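4.2 Sorting hangers at the table

The Cendeck sorting board turns any flat table into a clean surface for checking and sorting plastic hangers before they go back on the rail. Read section 4.1 (Unpacking the board) first.

1. Clear the table and wipe it down. Grit under the board will scratch both surfaces.

2. Lay the board flat with the white side up. Press on each corner in turn. If the board rocks, move it or level the table.

3. Place the basket on the left side of the board, fully supported. Do not let it overhang the edge.

4. Take hangers from the basket one at a time. Hangers in a basket tend to catch on each other at the hook - turn the hook free before lifting, and do not pull on the bar.

5. Lay the hanger flat on the open part of the board. 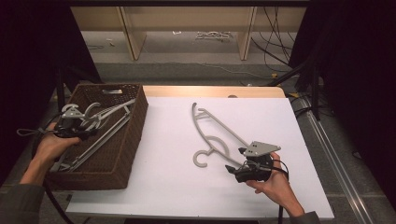
Fig. 8. Basket at left, one hanger laid out on the board.

6. Check the hook and the long bar for cracks, whitening and sharp molding marks. Run a finger along the underside of the bar.

7. Put sound hangers on the stack for the rail. Put damaged hangers in the reject bin. Do not glue a broken hook.

NOTE: Grakura and Schwaiger hangers differ in hook width. Keep them in separate stacks if they will be used on the same rail.

CAUTION: Do not load the basket with more than 20 hangers. Overfilled baskets are hard to empty without bending the hooks.

Cleaning the board

Wipe the white surface with a damp cloth after every 200 hangers, or sooner if gray streaks appear. Use a mild dish soap.
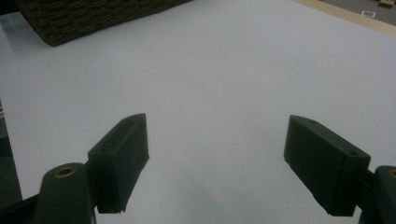 Dry the board with a soft cloth before setting hangers on it again. Do not use scouring pads, acetone or glass cleaner containing ammonia - these dull the finish, and dark marks then become difficult to remove. Light scratches do not affect use. Replace the board if the surface lifts at a corner or if it no longer lies flat.

Store the board upright, away from radiators. For spare baskets see section 7.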